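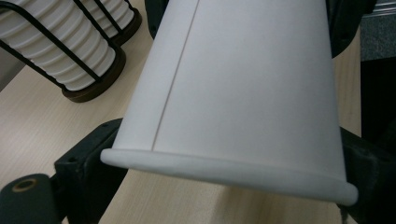
When does the hall kitchen reopen for the Skulbridge walking group's morning teas? The first week of April, once the new bench tops are in and the plumber has signed off on the sink.

That was the first thing everybody wanted to know, so we've put it at the top of the minutes and you needn't read through to the end to find it (though we'd love it if you did!).

## Minutes of the March general meeting, Skulbridge Walking Group

**Held:** Supper room, Clemilham Hall, 7.30 pm
**Chair:** Gillespie Buchanan
**Present:** 13 members, as per the attendance book
**Apologies:** as per the attendance book

### 1. Welcome and previous minutes

Gillespie welcomed everyone in out of the rain and gave a special hello to the two new members who joined us on the creek walk and were good enough to come back after all that mud. The February minutes were read and accepted, with one correction: the February walk finished at the lower car park and not the upper one, as several people with sore knees were keen to point out.

### 2. Money matters

The account stood at $3353 at the end of February. Out of that we still owe our share of the kitchen work, and after a good long talk it was agreed that $2000 should go across to the hall as promised last winter. There was a feeling from the back of the room that we might hold some of it over until the job is finished. Gillespie said he understood the caution, but the hall has been very kind to us over the years and he would sooner pay on time.

**Moved** that the $2000 be paid this month. **Carried**, with one against.

Subs for the year are now due. Please put your name on the envelope – we have two lots of cash in the tin and no idea who to thank for them.

### 3. The Grakia track

This took up most of the evening, and rightly so. The lower section of the Grakia track is still closed after the landslip, and the council's letter (passed around, and now a bit the worse for tea) says only that an engineer will look at it "in due course". Members who know the area described the detour along the fire road as dull but perfectly safe, with decent shade until mid-morning and nowhere much to sit down.

There was some back and forth about whether to keep Grakia on the autumn program at all. Those in favour spoke very fondly of the lookout, and one member reminded us that it was the very first walk the group ever did, in the days when there was no sign at the turn-off and everyone got lost on the way home. Others felt the fire road would be hard going for anyone who prefers a softer surface. In the end it was agreed to keep the walk on, start from the top gate at 8 am and turn back at the lookout. A shorter stroll around Clemilham will be offered on the same morning, with both parties meeting for lunch.

**Action:** Gillespie to write to the council again, politely, and ask for a date.

### 4. First aid kits

Both kits have been checked. The blister dressings are nearly gone and the tweezers have disappeared from the blue bag. If they are in the bottom of your pack, please bring them along and no questions will be asked. New dressings, saline and a second compression bandage to be bought before the next walk.

### 5. Other business

- The gate at Buchanan's paddock must be left as you find it. There are calves in there at the moment and the family has asked us to keep dogs on a lead the whole way across.
- Car pooling worked a treat last time and will be tried again. Meet outside the hall at 7.15 am.
- A green wool hat was left behind in February. It's on the hook by the door.
- The raffle was won on ticket 2295. Please check your pockets, as the fruit cake won't keep forever.

### 6. Next meeting

April, same room, 7.30 pm, and supper to follow if the kitchen is ready. Offers of slices and sandwiches to Gillespie, please.

Meeting closed at 9.10 pm.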